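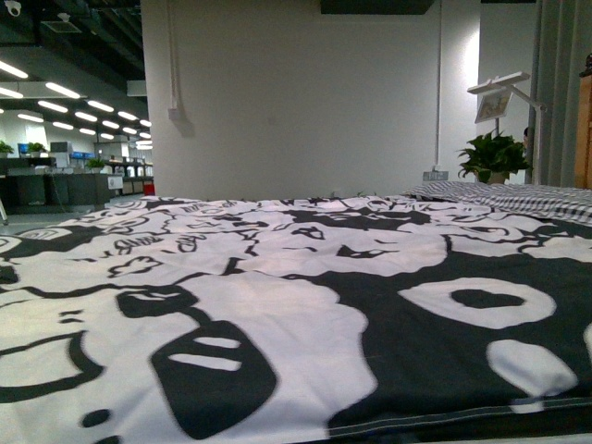
Tuesday, bedding notes. Washed the cover again last night, the 700 one this time, and I'm happy to say the print is still as loud as the day Clementina picked it. I was worried about the scribbly line work, the thin loops that look like somebody's handwriting, more than the big black shapes. Those squiggles are the first thing I look at now, then the white ring with the heart-like middle. The grey and white pillow is staying on the bed for now, even though Gizella thinks the two patterns fight each other (they do, a bit, and I like it!).

Sample numbers, so I stop mixing them up:

- **631** – first Livow cover, plain hem, went to Recep for the tumble test
- **700** – second one, same fabric, hem stitched again with the longer stitch

I got 631 back from Recep before lunch. It feels softer than it did in June but it's pilling along the fold, and the buttons on the closing end are a pain. Two of them came off in my hand. I sewed them back with the Nedeljković thread, doubled, and we'll see. Sándor wants to go over to snaps and I'm starting to come around, though snaps make that awful clacking noise in the dryer and I'm the one who sits next to it.

Making the bed is still the slow part. The insert keeps sliding down to one end of the cover no matter how I shake it, and then you get a fat lump at the foot and nothing at the top. Tried the roll-it-up-like-a-burrito method that Botond swears by. Took me two goes, and the second was great – corners in, no lump. Corner ties would fix it for good. I have a bag of cotton tape from Kuvunness somewhere under the cutting table, so that's the job after coffee.

No ironing, by the way. I want to see how the wrinkles settle by themselves, the way they would in a normal house where people have better things to do.

To do:

- ties in all the corners of 700
- ask Anance if the black can be had in a matte ink
- Clementina, please bring back my good scissors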